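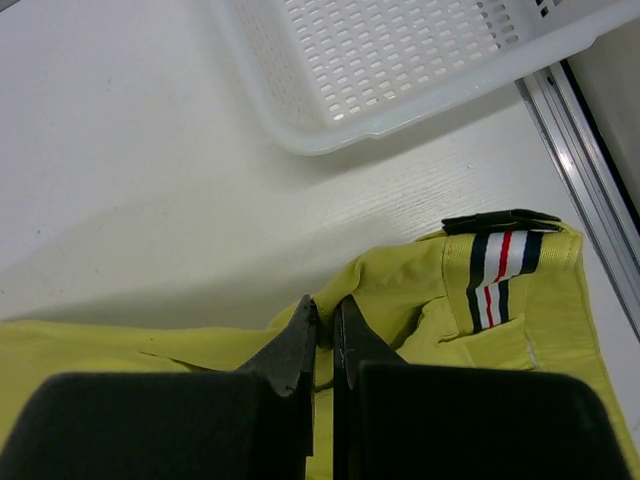
From: Anitha Palaniappan
To: Skorklow sewing and mending list
Date: Aug 2, 2023
Re: striped tab on yellow shorts or skirt? waistband help

Leif Egilsson wrote:

> Hi all, I have a bag of summer things to get through before the
> swap and there's one piece I keep putting back. Pale yellow, almost
> lemon, with a striped tab at the waistband. I'd like to take the
> waist in by 2 inches for my niece but I don't want to lose the tab,
> it's the best thing about it. Do I have to take the whole waistband
> off? And what would I replace the ribbon with if I wreck it?
> Leif

Leif, please don't put it back in the bag again! I love this piece. That yellow with navy, white and red is such a good summer combination, and the way the red sits right in the middle of the tab with the white and navy on either side makes me want to go sew one onto everything I own.

First, no, you don't have to take the whole waistband off. Two inches is very doable from the center back, assuming there's a seam there. Unpick the waistband for three inches or so on each side of the center back seam, take the same amount out of the band and the body, press, and close it up again. The tab side never gets touched. If the back is cut in one piece with no seam, I'd do two small darts and shorten the band over them. It looks fine under a T-shirt and a kid will not care.

Try to stay out of the pocket area. With a slanted slit pocket close under the tab like that, any fabric you pull out at the side is going to drag the opening, and then it gapes when she sits down. I did this to a pair of linen pants in April and ended up hand stitching the pockets shut, which my husband still brings up.

On the ribbon: it looks like grosgrain to me, the ridged kind, and you can get that striped. I got mine from Meltum, the 622 width (that's their number, I don't know what it means either, it's a bit over an inch). Before you buy, lay the ribbon next to the tab in daylight because navy is a terrible color to match and half of what gets sold as navy is black or purple. If you do need to remake it, cut it longer than you think. The tab folds back on itself at the corner, so you need enough to run along the band and then drop down onto the flap. Singe or fray-check the ends first!! Grosgrain unravels while you look at it.

Is the black strip along the top edge hook and loop? I couldn't be sure. If it is, close it before you wash or it will chew up that slightly shiny fabric. I lost a good blouse that way.

Thread: I'd go a shade darker than the cloth. Pale yellow thread always sews up lighter than it looks on the spool. I have a nearly full cone of Ung in a color they call Straw, 4000 yards of it, and I will never get to the end of it, so bring an empty bobbin to Rovutow and I'll wind you one. Use a fine needle, a 65 if you have it, and test on the inside of the hem.

Also, iron on low with a cloth over it until you know what the fiber is.

Please post it when it's done, and tell us if your niece likes the stripes. I've got a plain blue skirt here that is suddenly looking very undecorated.

Anitha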